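Workshop tips: comparing grippers without losing a whole Saturday

2020-08-29

Sumeya Wubshet wrote in asking which gripper she ought to put on her arm, and my answer got so long that I'm giving it the whole page. I've been going back and forth between the Drellow and the Brirketti since May, both in the simulator and on the bench, and I've picked up a few habits that save me a lot of grumbling.

Start in the simulator, even if you're itching to get the real arm moving (I always am!). Pick two or three plain shapes and stay with them. I use a cube and a mug, and the mug is by far the better teacher, what with the handle and the rim and all that curve in between.

Give each gripper 20 tries from the same starting spot, then 10 more with the mug turned a little. Write down every slip, the small ones too, and save your settings under a new name each time. I once typed over a good set and spent an evening trying to remember what I'd had.

Change one thing at a time. If you swap the finger pads and slow the closing speed together, you won't know which one to thank.
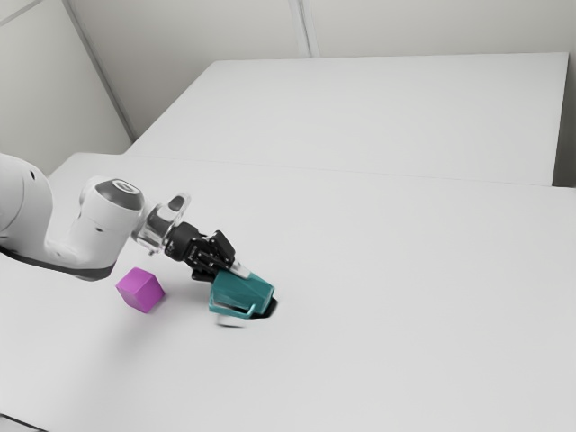
Watch the angle you come in at, too. Fabrice Baudry taught me to try the same grasp from straight above and then from a slant before blaming the fingers, and I've taken back a good many unkind words about the Drellow on account of it. Leave yourself plenty of bare table as well - a mug that gets away from you needs somewhere to go.

When you move over to the real bench, begin with an old mug you don't care for and a folded dish towel under it. Wipe the pads with a damp cloth between rounds and let them dry. And keep your notes in a paper notebook next to the stop button, with the pencil tied on.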